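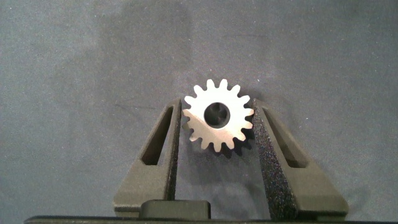 Cleaning up old gears before you paint or reassemble. Did a batch Thursday night for the drill press feed and got asked how, so writing it down fast. The teeth are the easy bit, people fuss over them too much. It's the gaps between that hold old grease, and on a spur gear with small U-shaped notches like this one a rag won't get down in there. The matte face is fine too, don't go chasing a mirror shine.

What you need:
Degreaser (I use Kodaron, any will do)
Old toothbrush, stiff
Brass brush, small
Wet/dry paper, 400 and 900
Wooden skewers
Light oil
Gloves. Yes really

Step 1. Soak. Plastic tub, lid on, degreaser over the top of the parts. Overnight if they're bad, an hour if not. Steel only in the tub!! Plastic or fiber gears get wiped by hand, some of them swell up and then you're shopping.

Step 2. Scrub. Toothbrush first, then a skewer down each gap, turning the gear as you go. Put a dab of marker on the tooth you started at or you will go round twice. Brass brush for whatever is left. No steel wire wheel, it rounds the edges.

Step 3. Bore. Roll up a strip of 400, twist it through a few times, wipe, look. Stop when the brown is gone. You want the crud off, you don't want a bigger hole. Test fit on the shaft. If it wobbled before it will still wobble, sorry.

Step 4. Faces. Paper flat on glass, gear flat on paper, figure eights. 400 then 900 with a drop of oil. Skip the 900 if it lives inside a housing.

Step 5. Rinse and dry. Hot water, dish soap, then straight into the oven at the lowest setting with the door open a crack. Make sure all the degreaser is rinsed off before it goes anywhere near the oven. I forgot to dry one lot in Febuary and had orange fuzz by breakfast.

Step 6. Oil. Thin coat, wipe off the extra. Bag it if it's not going back in right away.

If teeth are chipped or worn to a point, stop, get a new one. Ellwood in Clernbridge sells odd sizes out of a bin, 4 bucks each last time I went. Bring the old one to match teh teeth.

Greasing the gear train is a seperate page, will link when its up.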